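3. Collection, Sorting and Storage of Discarded Office Computers

3.1 Study sites and sources of material

The study followed desktop computers from the point at which an office gave them up to the point at which they were either returned to use or broken down for parts. Two sites took part. The Sternley site receives equipment from schools and public offices, while the Priken site receives it mainly from small private firms. Both are run under the same regional agreement and use the same intake form, so that records from one could be compared with records from the other without recoding.

Records were taken from the intake desk, the sorting bench and the storeroom. Intake records give the type of owner, the year of purchase where known, and the reason given for disposal. The reason is chosen from a list of 16 codes, drawn up for an earlier survey of household waste and kept here for the sake of comparison. Several of these codes fit office equipment poorly. "Moved house," for example, was used at Priken for firms that had changed premises, and we have kept those entries as they stand.

Data from the first January of the study were left out. During that month the Sternley site was changing over from paper cards to the Nomum stock system, and many machines were entered under both. Later months were checked against the signed delivery slips – a slow task, but one that removed most of the repeated entries.

3.2 Sorting practice

Machines are sorted by age, by the state of the outer case and by whether the main parts are present. Sorting is done by hand at a bench, and the rules are short enough to fit on one sheet. A machine with all main parts is sent for testing. A machine that lacks its storage drive but is otherwise whole is set aside for up to 19 days, during which a matching drive may be found. If none is found, the machine is released for parts.

The waiting period was a source of disagreement between the sites. Staff at Sternley regarded it as too short, as school machines tend to arrive in large matching lots and a missing part in one is often found in the next delivery. Staff at Priken, where deliveries are small and mixed, saw little use in waiting at all.

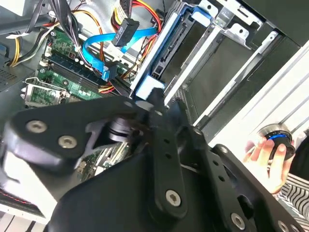

Case design also has a bearing on the time a machine spends at the bench. Cases that open without tools and have drives held by latches can be checked and closed again with little effort. Cases with screwed panels are more often left for the end of the shift, and the records show that they stay longer at the sorting stage in both sites. We did not treat this as a fault of the staff. The intake form makes no allowance for the kind of case, and the daily targets set for the bench are the same for all machines.

3.3 Storage and loss of value

Tested machines are held in the storeroom until a buyer or a receiving body is found. The value of a machine falls while it waits, and this loss was estimated with the method of Vakulenko, in which each machine is priced at entry and again at release against the same list of resale offers. The method works well for common office models. It is less suited to machines built to order, for which few offers exist, and these were treated as a separate group.

Storage time differed more between types of receiver than between sites. Schools asked for matching sets and were willing to wait for them, so that single machines were often held back until a full set could be made up. Charities took mixed lots at short notice. Private buyers asked mainly for newer machines, and older ones offered to them were usually returned to the shelf and offered again at a lower price.

A further loss came from missing papers. Where the former owner had not signed the release for stored data, the machine could not leave the storeroom, whatever its condition. Such cases were more common at Priken – many of the firms had closed by the time the form was sent out – and the machines concerned were at length released for parts without their drives. The drives themselves were destroyed under a separate contract, and their handling falls outside the present study.

The effect of these delays on the yearly balance of each site is taken up in Section 4.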